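The Great Bottle Mountain
15 Dec 2020

I have a weakness for laundry liquid. Put a big orange bottle in front of me with a bit of red on the label and I'm reaching for my purse before I've read the price, and by last April the cupboard under my stairs held so much of the stuff that the hoover had to live in the hall.

So this month I've been thinking about bottles – how we buy them, bundle them and stack them, and why they will never, ever stay where you put them! A round-shouldered bottle laid on its side on a smooth table wants to roll. I now keep a Keskin tray (800 grams of enamelled tin, bought for biscuits) just to stop them wandering.
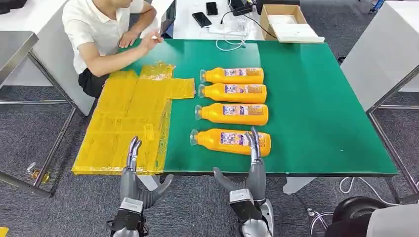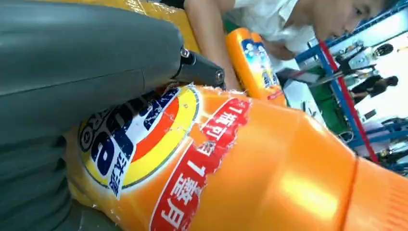 Tide, with its bullseye, up close.
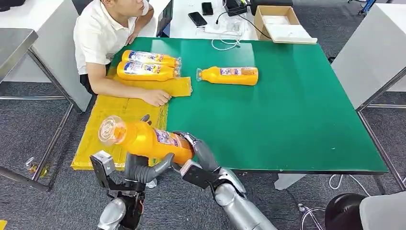
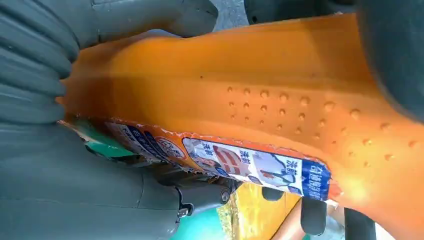

I do love a bright label, even one that's seen better days. My own bottles at home get picked at while I'm waiting for the machine to finish, and the Rillent softener has lost most of its front that way.

Anyway, bundling. I tried three ways of keeping a set together. String was hopeless. A Prendaria tote worked nicely until I had to carry it upstairs (two full bottles in and my shoulder was complaining). Big sheets of plastic wrapping are brilliant if you have a wide table and the patience to fold, and I have the table.

The winner in our house is a Flondlow crate, caps all facing the same way, heaviest at the bottom. It holds three across and slides under the bottom stair, and the hoover has moved back in.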